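Setting up a reading log that pupils will keep using

Most reading logs I was sold on in my training year were dead by May. Parents signed pages they hadn't seen read, and I ticked them. So I'm wary of any scheme with a sticker chart, including the Darnier one our school paid for.

What follows is duller and has lasted longer.

Give each child a plain exercise book. Rule 2 columns, one for the title and one for a single sentence about what they read. Leave out page counts – they reward skimming.

Collect the books every 14 days, a table at a time. Write one question back, and make it one you want answered.

Skip the parent signature. I dropped it on 7th January and the sentences got no worse.

Don't total anything up for a display. A colleague at Ostham had a wall chart reading 590 books, and I doubt half were opened.
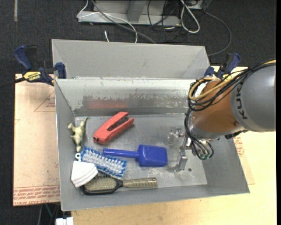 If a child writes the same sentence twice, ask them to read you a page before you say anything about it.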